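Wosberg Folding Banquet Table, six-foot: a review after one season of receptions

I bought ten of these for a barn that hosts weddings from May through September, and I have now carried every one of them up a ramp more times than I have called my mother. So I have opinions.

The Wosberg is a six-foot rectangular folder with a molded top, steel legs and a handle on the long side. It replaced a set of Cellow tables that came with the building and had been sagging politely toward the middle since before I took the lease. Brides do not notice a sag. Cakes do.

Setup first. The legs swing out and lock with a ring that slides down over the hinge. On the Cellows that ring needed a kick. On the Wosberg it drops by itself about four times out of five, and the fifth time you find out when somebody leans on the end to hear the toast better. Check the rings. I now check them twice, once when the tables go up and once right before the linens, crawling around in a good shirt.

Weight is listed at 19 pounds, and I believed this until I got one on the bathroom scale at home. Mine said closer to 30. Maybe they weigh them without the legs. One person can still manage a table, two people can manage it without language.

The top is flat and stays flat. It has a pebbled finish that hides scratches and holds on to candle wax like an heirloom. A plastic scraper gets most of it. The rest is under a tablecloth now and will be there when I retire. Speaking of cloths, the corners are rounder than usual, so a fitted Derkach cover in the same nominal size hangs loose at the ends and looks like a borrowed suit. Floor-length drapes are fine. If you own fitted covers already, buy one table and try it before you buy the lot.

Height is standard, with no adjustment. I miss that for the bar, where the bartender spends the evening bent over like he's looking for a contact lens. Wosberg sells leg risers, and they work, but they are priced as though they had been carved. 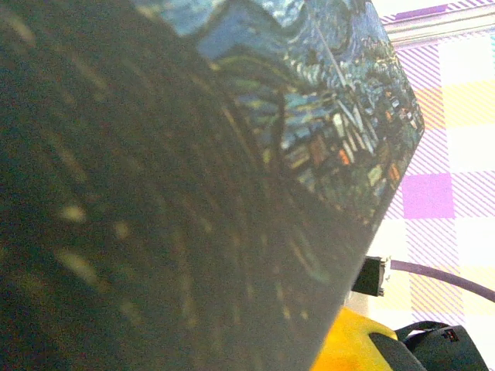 Storage is where I stopped grumbling. Folded, the tables nest with the legs facing each other, and all ten fit in the closet that used to hold seven Cellows and a broom. The broom lives in the hall now. You can get a rolling cart from Sastosik that takes this size, although the strap is short and the back wheels have a strong preference for the left.

I paid $71 apiece, plus a delivery charge I would rather not revisit. One arrived with a bent foot. The replacement took 17 days, which in June is several weddings. They did not ask for the bent one back, so it holds up the coffee urn at a slight angle and everyone gets a little extra from the spigot.

Would I buy them again? Yes, and I probably will, if we ever seat 200 indoors. For a church hall or a backyard party I'd call them plenty of table. For a ballroom with a staff and a freight elevator, you can afford to be fussier about the rings.

Four stars. The missing one is for the scale.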